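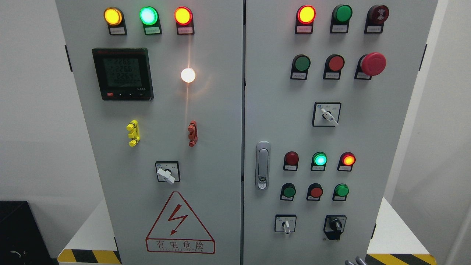
Learning the small words

I moved to Paterson in August with two suitcases and an English that was good for exams. I could read a contract and I could write a letter of complaint. What I could not do was stand in a kitchen at work and answer when someone said "You all set?" The first time, I answered "Set for what?" and the woman laughed in a kind way and took her cup and left. I thought about it the whole afternoon.

This post is for Lisia, who wrote to me last month and asked how I learned to talk with people here. She is coming in the spring and she is afraid. I promised her a long answer, so I am putting it on the blog.

My first plan was a bad one. I bought a book with 1,368 expressions and I decided to learn ten every evening. I made cards. I still have the cards, in a shoe box, and the last one I wrote is number 63. The problem was that I learned "to bite the bullet" and "once in a blue moon," and then I waited for the moment to use them, and the moment came maybe twice in a year. Meanwhile the people around me were saying "I'm good," "no worries," "go ahead," "my bad," and these were not in the book at all, or they were in some chapter I had not reached.

So I stopped with the book and started a notebook. It is a thin one that fits in my jacket. The rule was that I could only write down something I had heard a living person say to another living person. Television did not count. I wrote the sentence, and who said it, and what happened after. For example: "Do you want to grab a seat?" Said by the dentist's receptionist. I sat down. It was an order and not a question, which I understood only because she was already looking at the next person.

Sorcha Ó Riain, who rented the room above mine, helped me more than any class. She is from Ireland, so for her English was never foreign, but American English was a little foreign, and we could both be confused at the same table. She told me that in her first month she also did not know what to answer to "How are you doing?" from a person who was already walking away. We practiced it on the stairs. One goes up, one goes down, you have two seconds. It sounds silly, I know, but after one week I did it without thinking.

The telephone was the hardest. For a long time I wrote everything on paper before I called, even my own name. I come from Skasmont, and to spell it for a stranger on the phone is a special kind of exercise. S like Sam, K like kite. I recommend choosing your words for the letters before you need them, because under pressure I once said "N like knife."

Lisia also asked if I still make mistakes. Yes, every day, mostly with "in" and "on," and I still translate jokes from home that do not work. At Darkis, the bakery on my corner, the man corrects me if I ask him to, and I do ask him. Last week he taught me "day-old," which I had been calling "yesterday bread."

Lisia, write to me when you have your ticket. Bring a warm coat and a thin notebook.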